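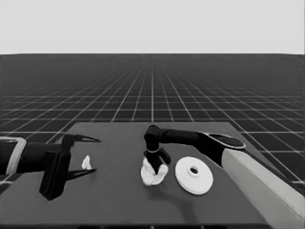

Unit 8: Working Rules for Two-Arm Assembly in Simulation

These notes go with the gear assembly exercise. Read them before Monday's lab. The rules apply to every run you hand in, including the ones that go wrong.

1. Why we have rules for a simulator

A simulated arm can't hurt you, and a broken gear costs nothing to replace. That makes it easy to pick up habits that would be dangerous on a real cell. In this course the simulator is treated as if the arms were bolted to a bench in the next room. If a move would not be allowed there, it is not allowed in your run.

The other purpose is comparison. When 14 people each set things up their own way, the results can't be put side by side.

2. Before the run

Load the Killport scene file without changes. Do not move the camera views or resize parts. Write down the version number of the scene and of your controller.

Check the home position of both arms. Then check that the stop command works, from the keyboard and from your script. A run started without a stop check is marked as not handed in.

Set the speed limit to the value on the lab sheet. You may go slower. You may not go faster, even when only one arm is moving.

3. Shared space

The table is divided into a left zone, a right zone and a shared zone in the middle. Each arm may move freely in its own zone. Only one arm may hold the shared zone at a time, and it must ask for it first. The request goes into the log, and so does the release.

A handover is the single exception. Both arms may be in the shared zone during a handover if one of them is standing still. The arm that is giving the part stays still until the arm that is taking it has reported a grip.

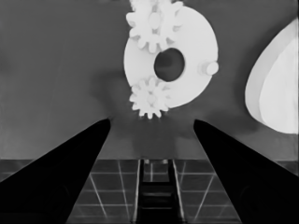
Notes by Ulla Nieminen
Lab exercises revised by Sølve Sundqvist, January

4. Approach

Come in with the fingers open and the palm lined up with the part. Stop at the approach point and take a wrist camera image before you go further. The image is saved with the run. If the part you want is close to another one, plan the path for the fingers as well as for the wrist. Most collisions in last term's runs were between the outside of a finger and a part the student had no interest in.

Do not push parts out of the way to make room. Pick them up and put them down somewhere else, or choose a different approach.

5. Grip

Grip on surfaces that face each other. On a gear this usually means the outside of the rim, and you have to think about where the tips will land. A tip on the slope of a tooth will tend to turn the gear as the fingers close. Rotate the wrist and try again if the angle is poor. Two attempts are allowed per part – after that, the arm goes back to home and the run is logged as stopped.
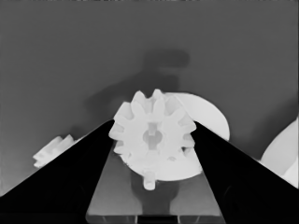
Figure 3. Wrist view with a gear between the fingertips.

Closing force is set in the controller file, and the same value is used for all rigid parts. Cloth and other soft items have their own setting. Don't raise the force to fix a bad grip position. It may hold in the simulator, where the contact model is forgiving, and then mark or crack a printed part on the real bench.

For round parts with a raised hub, the hub is often the better place to hold. It is narrower than the disk, and the fingers need less opening. The drawback is the view: with a wide part this near the wrist camera, much of what lies behind it is hidden. Use the overhead view for the next move, and keep the wrist view for checking the grip.

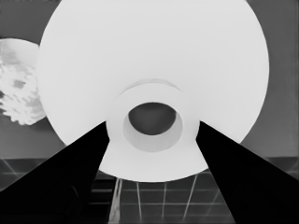
The same applies when you carry a part across the table. Plan with the size of the part added to the size of the gripper. The Luden planner does this only if you attach the part in the planning scene, and it will not warn you if you forget. The Zemon planner attaches it on grip but does not remove it on release, so you must clear it yourself.

6. Stopping

Stop the run if any of the following happens:

- an arm enters the shared zone without a request
- a part is dropped or leaves the table
- the two arms touch, however lightly
- a camera view freezes
- the run passes 600 seconds

Do not restart from the middle. Save the log, reset the scene and begin again under a new run number.

7. What to hand in

Hand in the full log, the saved wrist images and a half-page report. The report says what was planned, where the run stopped if it did, and which rule applied. Stopped runs count toward your total as long as the log is complete. Edited logs do not count.

Reading for next time: Đoàn handbook, chapter 2, on zone requests and release. Skip the part on conveyor cells.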